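Incidencia: la barra extensible del armario se hunde por el centro
Estado: cerrada (con reservas)
Categoría: Hogar / Montaje y almacenaje
Producto: barra telescópica Giltard, modelo largo
Prioridad indicada por el cliente: alta
Prioridad asignada por el sistema: baja

Mensaje inicial, 9:40

Buenos días. Compré la barra extensible Giltard para sustituir la que venía con el armario, que era de una sola pieza y llevaba años aguantando abrigos sin quejarse. La nueva se queja. Con cuatro camisas colgadas traza una curva muy elegante, como de puente japonés, y con el abrigo de invierno el tubo interior se mete dentro del exterior y todo baja al suelo de golpe, normalmente de madrugada.

El hueco del armario mide 98 cm de pared a pared. En la caja pone que la barra sirve para esa medida, y además lo pone en letra grande, así que supongo que alguien estaba orgulloso del dato.

He probado lo siguiente antes de escribir:
– apretar el cierre girando a la derecha
– apretar el cierre girando a la izquierda, por si en la fábrica tenían otra idea de la derecha
– quitar los abrigos y dejar solo las perchas (aguanta perfectamente, pero me sirve de poco)

Quedo a la espera.

Respuesta de soporte, 11:15

Gracias por contactar con nosotros. Para poder ayudarle, confirme por favor que la barra está instalada en horizontal y que el hueco es un armario.

Cliente, 11:22

Confirmo ambas cosas. Horizontal lo está hasta que cuelgo algo.

Respuesta de soporte, 12:50

Gracias por la confirmación. Le pedimos que desmonte la barra, separe los tubos y limpie el interior del cierre con un paño seco. En algunas unidades queda grasa de fabricación y el freno patina. Vuelva a montar dejando el tubo grueso al lado que vaya a llevar más peso.

Cliente, 17:05

Desmontada. He sacado todo a la mesa para verlo con luz, porque dentro del armario trabajaba al tacto y con una linterna entre los dientes. Efectivamente había grasa. Ha pasado al paño, del paño a mis manos y de mis manos al pomo de la puerta, de modo que el cierre está limpio y el resto de la casa ya no.

De paso he encontrado un tornillo de más. No sé si es de la barra, del armario o de otra cosa que se caerá en su momento. Lo guardo en la caja Tipoki de los tornillos sin familia, que ya pesa lo suyo.

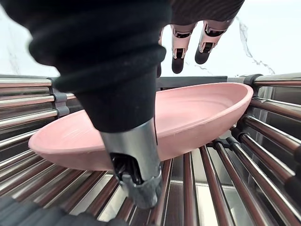
Sigo con el montaje. Las instrucciones tienen 2 páginas, una de las cuales es la garantía en varios idiomas. La otra muestra a un señor sin cara que coloca la barra sonriendo, lo cual tiene mérito. En ningún sitio se dice cuánto tubo interior debe quedar dentro del exterior, y sospecho que ahí está el asunto. ¿Hay un mínimo?

Respuesta de soporte, 17:48

Sí. El solape mínimo es de 21 cm. Si es menor, la barra puede flectar.

Cliente, 18:10

Pues flecta. He medido y no llego al mínimo ni empujando la pared. ¿La solución es estrechar el armario?

Respuesta de soporte, 18:31

Le ofrecemos dos opciones: cambio por la talla superior sin gastos de envío, o soporte central Drilico, que se atornilla al techo del armario y sujeta la barra por el medio.

Cliente, 18:40

El soporte central, por favor. Ya tengo un tornillo.

Nota interna

Se tramita envío del soporte. Se avisa a Documentación de que el solape mínimo no figura en la hoja de montaje. Documentación responde que figura en la web. Se comprueba: figura en la web de la talla superior.

Cliente, mayo, 20:15

Recibido el soporte y montado. Apunto los pasos por si le sirven a otra persona con el mismo hueco y la misma fe en las cajas:

Marcar el centro con lápiz antes de poner la barra, no después, que luego no hay quien meta la cabeza.
Atornillar el soporte sin apretar del todo.
Pasar la barra, encajarla en los extremos y entonces sí, apretar.
Colgar primero algo que no importe. Yo usé una funda Furkura con una manta dentro.
Esperar una noche antes de devolver los abrigos.

Esta mañana la barra seguía en su sitio. Queda una ligera inclinación hacia la izquierda y las camisas tienden a reunirse en ese lado, pero puedo vivir con ello. He subido la carga poco a poco y la barra no se ha movido, aunque en la caja prometían 80 perchas y no tengo intención de comprobarlo.

Pueden cerrar la incidencia. El pomo sigue resbalando.

Respuesta de soporte, 20:52

Nos alegra haberle ayudado. Para consultas sobre pomos, abra por favor una nueva incidencia en la categoría Puertas.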